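4.2 What the written rules cover, and what they leave to the operator

Small-motor assembly is a convenient test of a rulebook, for the parts are cheap and the ways of going wrong are many. The Flarnside bench rules, drafted by Takács and revised in November, run to 132 clauses. We read them against the task they were written for: two arms, one motor, and a table marked out with yellow tape. Most of the clauses deal with the cell itself. Very few deal with the moment when a shaft meets a stator, and that is where we would expect most of the damage to be done.
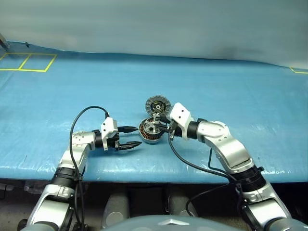

Clause 17 asks that the parts be "adequately supported" during insertion. We doubt that this means anything that can be checked. Zsófia Szalai, who coded the sessions for us, took it to mean contact with a gripper or a fixture. The Feka guidance, from which the wording was borrowed, seems to have had a vice in mind. Two readers can therefore mark the same session as a pass and a fail, and both can point to the text. The stated agreement between assessors should be read with that in mind – they had been trained together, by the person who wrote the rules.

The cable clauses are better. They name a thing that can be seen, ask for it to be kept out of the closing path of the fingers, and say who must stop the run if it is not. Even so, they speak only of the cables that feed the arms. A motor with its own lead brings another cable on to the bench, and the rules are silent about it.

We are less convinced by the tape. Marked areas are said to reduce misplaced parts, but the only support offered is an internal Baert note covering 50 runs, with no unmarked table for comparison. It may well be true. It has not been shown.

Loose parts are the last gap. The rules require a count before and after each session – not during it. A small ring can lie on the tarp between the arms, as in Figure 2, without any clause saying whether work may go on.

Figure 2. Two-arm bench with a motor stator and disc held at the right arm, with a black O-ring on the tarp. 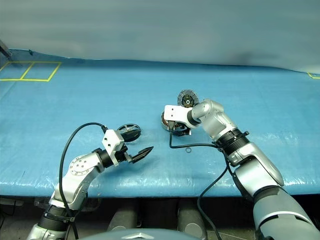 4.3 Reporting of stopped runs

The Idero log lists 400 runs but gives a reason for stopping in only some of them. Where a reason is given, it is most often "operator choice". We have left these runs in the totals and do not treat them as evidence that the rules were followed.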